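Grallow marker cube set, with tray

Print this page | E-mail this page

Last updated March 2024

I bought the Grallow set in January and didn't expect to like it. Paying for white cubes with black squares on them felt silly when I own a printer and a glue stick. After over two months I'm half persuaded.

The cubes are the good part. Corners are clean, and the markers sit square on the faces with a pale border left all the way around. My homemade ones always came out crooked, and the paper lifted at the edges within a week. The finish is a bit shiny for my taste. Under my desk lamp I lost a marker to glare 7 times in 27 tries, until I moved the lamp.

The tray is where I have doubts. It holds the cubes, fine, but white on white is a poor choice when you are hunting for an edge, and it shows every smudge. Skoswood sells a plain wood tray that I'd rather have. The seller's page says the tray "keeps everything aligned" — I'd check that with a ruler before believing it.

As for the flat marker sheet, it's paper. Tape it down or it wanders.
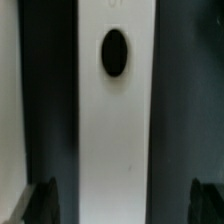
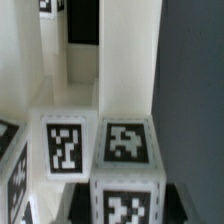
Cubes in the tray, with the four-marker sheet lying on the black table: 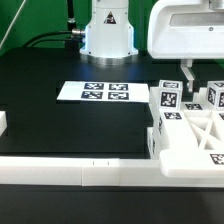

Kristaps Liepiņa wrote in to say that the glare goes away with a light coat of matte spray, but that it took two tries to get it even, and that the tray still isn't worth the money.

Contact us | Copyright Bustora | Back to top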